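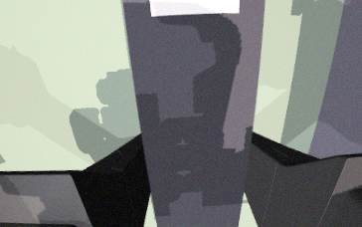

About Ollard

December 25, 2021
By Darnell Castellanos

Ollard programs robot arms for small shops, and we rehearse every job in simulation first. We'd love to say this was foresight. It was October, and a program called Justamon.

Justamon had one job: close two fingers on a part and hold on. It held on beautifully. Then it kept driving the wrist down, having read the tabletop as 40 millimeters lower than we'd drawn it. The customer's real arm was 5 days from running the same code.

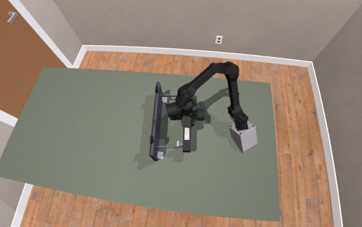 What we do now

We ran Justamon 2,000 more times in the simulated room, wooden floor, wall outlet and all. It tried to go through the table in 300 of them. The bug was a minus sign, and the minus sign was mine.

Every program now has to pass a stop test before it leaves our office. I'm no longer allowed to sign off on my own. Our customers seem to find this reassuring, and my coworkers like it even more.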